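Mahjong tile

A mahjong tile is a small rectangular block used as a playing piece in mahjong and related games. Tiles carry an engraved or printed design on one face and are plain on the other, so that their value is hidden when they stand on edge facing the player or lie face down in the wall.
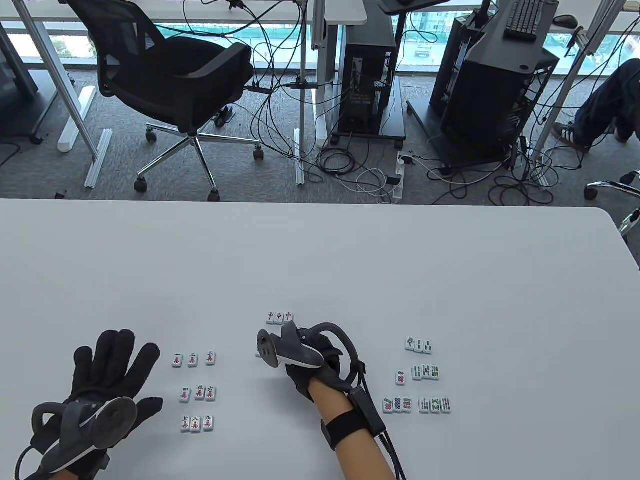
Character tiles in a block, with three red dragons.

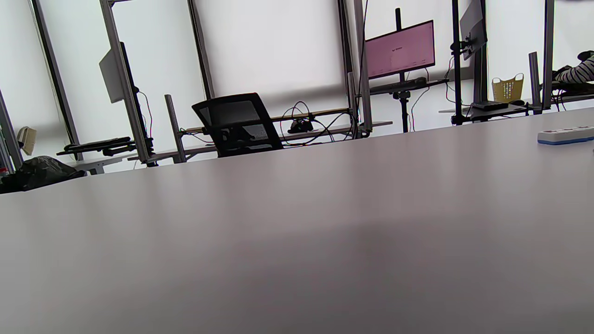
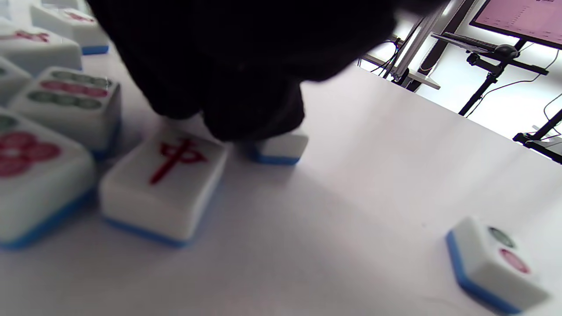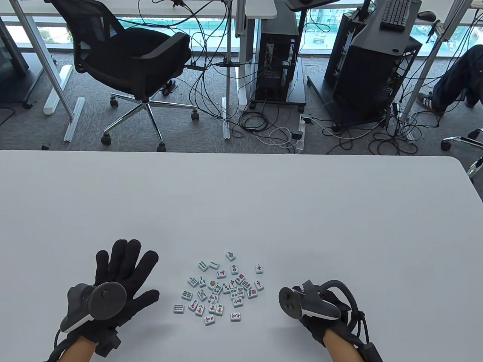

Composition of a set

The suited tiles are divided into characters, bamboo and circles, each numbered from one to nine, with four copies of every tile. The honour tiles are the four winds and the three dragons, also in four copies. Many sets add flower and season tiles, which occur once each and are used for bonus scoring. Three-player variants remove part of a suit. The regional Kunine variant is played with 126 tiles and omits the flowers altogether.

The one of bamboo is conventionally shown as a bird, the form of which differs between makers. White dragons may be blank or carry a blue or black border. Sets made for export often have Arabic numerals or Latin letters in one corner.

Materials

Early tiles were made from bone backed with bamboo, the two layers being joined by a dovetail. The bamboo layer was left visible along the sides. Natural materials vary in grain and colour, and a tile with a distinctive back can be recognised by an attentive player, so matched sets commanded higher prices.

Celluloid and casein plastics came into use in the first half of the twentieth century, followed by phenolic resins such as Bakelite. Phenolic tiles darken with age from cream to yellow or brown. Modern tiles are mostly melamine or acrylic, commonly in two colours, with a white face and a back in green, blue or another contrasting shade.

Manufacture

Plastic tiles are compression moulded or cut from laminated sheet, then tumbled to round the edges. In moulded tiles the design is usually formed in the die. In cut tiles it is engraved afterwards by a rotary cutter following a template, or by a computer-controlled mill. Paint is flooded into the recesses and the excess is wiped or sanded from the face. Designs in more than one colour need a separate pass for each.

The Gruber works at Grekau produced 11 face patterns, of which 2 remained in its catalogue in July 2018. Its tiles are identified by a shallow circle one. Jukov sets have a similar face but a thicker back layer.

Size and handling

Tile size follows regional practice. Japanese tiles are generally smaller than those used in Hong Kong, and travel sets are smaller again. Sets for automatic tables contain magnets, whose orientation allows the machine to turn every tile face down while building the wall. Tiles from different sets should not be mixed in such a table.

Care

Melamine tiles may be cleaned with a damp cloth and mild soap. Bone and bamboo should be kept away from standing water, which can loosen the joint.

See also: Dominoes; Mahjong scoring; Rummikub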